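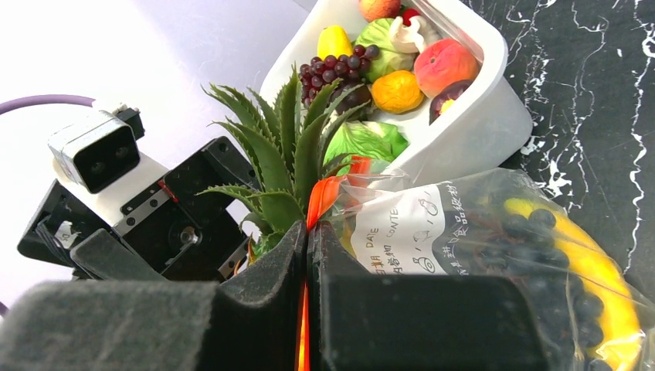
Foam pads on gripper fingers: how do you keep them from peeling?
Posted by tokia_bench in Home Builds

Hi all! My two-arm setup is finally up on the bench and I'm having way too much fun with it. I have it sorting plastic fruit and vegetables, and the fuzzy foam pads on the fingers were a huge step up from bare fingers (the garlic used to shoot out like a bar of soap!). My trouble is that the pads start lifting at the tips after 30 picks or so, and stiff stuff like the fake aloe makes it worse. I'm using plain double-sided tape. Is there a better glue that still lets me swap pads?
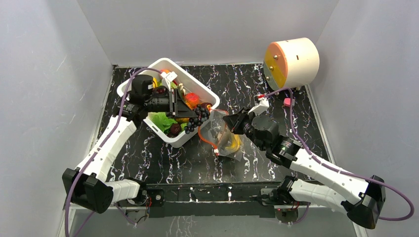
Both arms on the bench, left one in the bin, right one going for the bag.

Min-kyu Ki
Love this build! Contact cement, thin coat on both sides, wait until it's tacky, then clamp overnight. Before that, scuff the finger with fine sandpaper and wipe it with alcohol. Wrap the foam over the tip too, so there's no edge facing the fruit. Mine have lasted 4,000 picks on the same pads, and they still come off with a plastic scraper and some patience. Also try closing with less force. If the foam is squashed flat, it slides sideways every time you lift.

camano_garage
just use hot glue

shin536
Hot glue let go on mine by Monday, so I'd go with the cement. For the bag, go in lower and grab a fold of plastic, it holds so much better than pinching the fruit through it. Please post again when you get the next pads on!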